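4.2 Does a clear desk stay clear?

Earlier work on home desks, Laaksonen's included, takes a large mat to mark out a zone that people keep free. We doubt it. Of the 223 desks in the Skasdale survey, 140 had a mat, and their owners described them as tidy more often than the rest. Owners' own words are weak evidence — few people call their desk a mess — and the survey never asked where bags and shopping were put down.
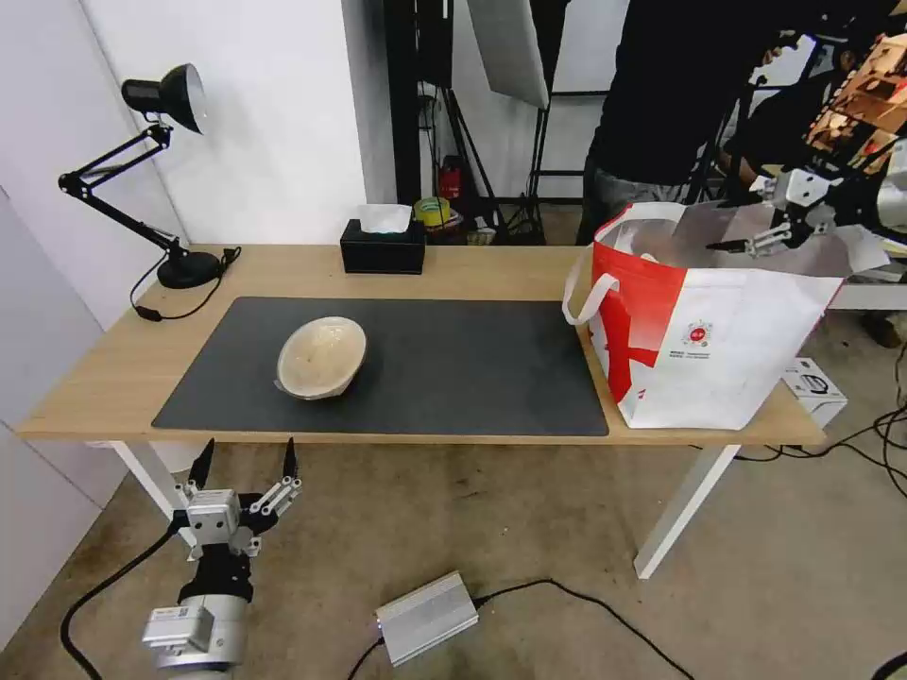

Figure 3. Desk with mat, bowl and shopping bag.

Bags are the harder case for the zone account. A bowl or a lamp may have a settled place, but a bag goes wherever there is room. In Figure 3 the lamp stands at a back corner on bare wood, as the account would predict, yet the red and white shopping bag overlaps the right end of the mat. One desk settles nothing, and Janjua and Chauvin would call such a bag a passing visitor. We would want to know how long visitors stay.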